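Tinta têxtil Udirach — série para serigrafia em algodão

A Udirach é uma tinta à base de água para estampar tecidos claros. Serve para algodão e para misturas com até metade de poliéster. Vende-se em potes de 653 g, já prontos para usar, e a cor aceita mistura entre todos os tons da série.

Aplica-se com rodo de borracha, em 2 passadas, com quadro de malha média. Entre uma passada e outra, recomendamos esperar que a superfície perca o brilho. A fixação faz-se com ferro ou com prensa térmica, pelo avesso do tecido.
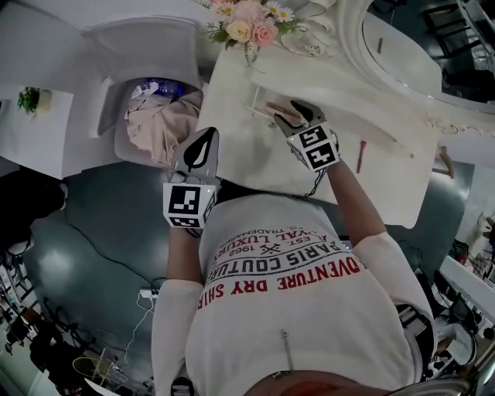 O vermelho e o preto são as cores mais pedidas da série, e por isso temos sempre em armazém. Muitos clientes usam as duas juntas sobre branco, como nas letras ADVENTURE DRY SHIRT e PARIS COUTURE da sweatshirt na fotografia. Para linhas curvas deste género — e sobretudo para as letras pequenas — aconselhamos a malha mais fechada.

Limpeza: água fria e sabão, antes de a tinta secar no quadro.

Conservação: 2 anos em pote fechado, longe do gelo.

Acessórios compatíveis: rodo Shearer, emulsão Gretcombe.

Entregas pela Fedemport. Para amostras de cor, escreva a Gifty Aidoo, no apoio ao cliente.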